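About Tindirard

Tindirard helps schools, clinics and small plants plan what they spend on robots. We do not sell hardware and take no commission from those who do. Ximeng Hou started the company after ten years in purchasing, and Hülya Aydoğan joined later to run the simulation side.

A client usually comes to us with a quote in hand. We go through the floor plan, the doors, the power supply and the service contract, then build the rooms in software and try the work there before a purchase order goes out. Doors get a lot of our time. Handle type and swing can change which arm or gripper a site needs, and the cost of the job with it.
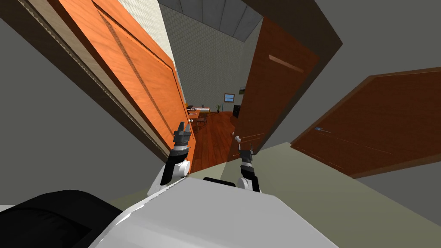 Simulated two-arm robot at an open doorway, with a room and desk beyond.

Our budget sheet, called Cenusent, has 105 lines. It covers spare parts, training hours, insurance and floor repairs as well as the machine itself. Clients keep the sheet and can change it as they like.

Planning reviews are booked through the office. Budget requests for the next fiscal year should reach us by May.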